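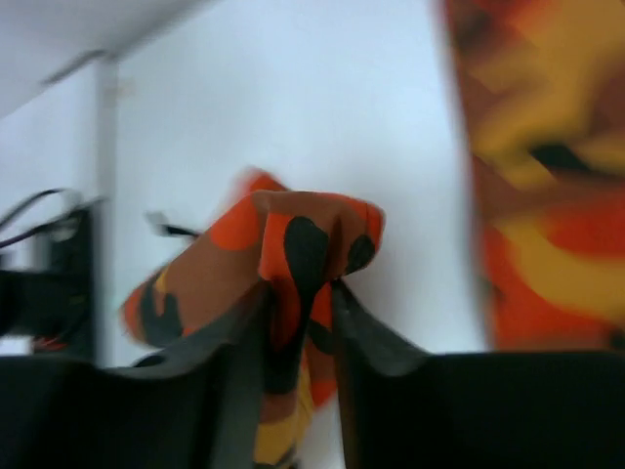 Camouflage cloth, orange and brown, held in a fold.

Restaurant reviewers wanted for Lirnau, an allergy-friendly dining guide
Posted May 4, 2025

Lirnau is looking for people who eat out with a food allergy or a medical diet and can write clearly about it. We publish reviews of restaurants, hotel buffets, food halls and theme park counters for readers who have to ask questions before they order. The guide now has 2,994 listings. Many of them are out of date, and we want to fix that before the end of the year.

We are filling 5 paid reviewer spots. The work is part time and freelance. You can live anywhere in the United States as long as there are enough places to eat within driving distance of you, or you travel often enough to make up for it.

What you would do

You would visit two or three restaurants a month from a list we agree on together. You book and pay as a regular customer, under your own name, and you don't tell the restaurant you are writing for us. At the table you ask what any guest with your diet would ask: whether there is a separate fryer, who changes gloves and when, whether the chef or manager comes out, whether the bread plate can be left off. Then you eat, take notes and write it up within a week.

A review runs between 600 and 900 words. It covers the food, the service, the price, how the kitchen handled your request and what was on the menu for you besides a salad. We want dish names, prices and what came on the plate. If the sauce was thin, say so. If a server had to go back to the kitchen four times and was kind about it, put that in too.

Older listings need checking as well. You would get a batch every other month and call or email each place to confirm hours, menus and allergy procedures. This part can be done from home and is paid by the hour.

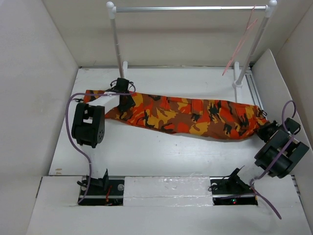
Who we are looking for

You have celiac disease, a diagnosed food allergy or a diet prescribed by a doctor, or you cook and order for a child who does. Right now we are short on people who avoid sesame, shellfish or tree nuts. We have plenty of dairy-free reviewers, so those applications may wait longer for an answer.

You don't need to have been published. A blog is fine, and so is a long email to a friend about a bad brunch. You do need to meet a deadline, keep receipts and answer an editor's questions without taking offense. Reviewers who own, work for or are related to someone at a restaurant can still apply, but they can't cover that restaurant or its direct competitors.

You should be comfortable eating alone. Most visits are for one person - we cover a second meal only at places with tasting menus or shared plates.

Pay and expenses

Each published review pays $150. Meals are reimbursed up to the limit set for that restaurant, including tax and a 20 percent tip. Alcohol is not covered. Listing checks pay $22 an hour. Parking is covered and mileage is not, except for trips we ask you to make outside your usual area. Invoices go through Zulau, our bookkeeping service, and are paid on the 15th of the month.

If a dish makes you sick, you stop, you look after yourself and you still get the full fee. Tell us as soon as you are able to. You don't have to go back, and we won't ask you to.

How to apply

Send one email with the following:

Your name, the city you live in and the foods you avoid
A sample review of a meal you have eaten in the past year, 400 words or more
The names of three restaurants near you that you think we should cover, with one line on each
Whether you can take listing checks, and how many hours a month

Please paste the sample into the body of the email. We don't open attachments from new senders. A resume is optional.

Estela Carrasco, reviews editor, reads all applications. She will phone the people on the short list for a talk of 20 minutes or so, and after that there is one paid trial review. Applications close when the spots are filled. If you wrote to us in February and didn't hear back, please send your sample again, as we changed mail systems that month and some messages were lost.

Use the contact form link at the foot of the page to get the application address. Put "Reviewer" and your state in the subject line.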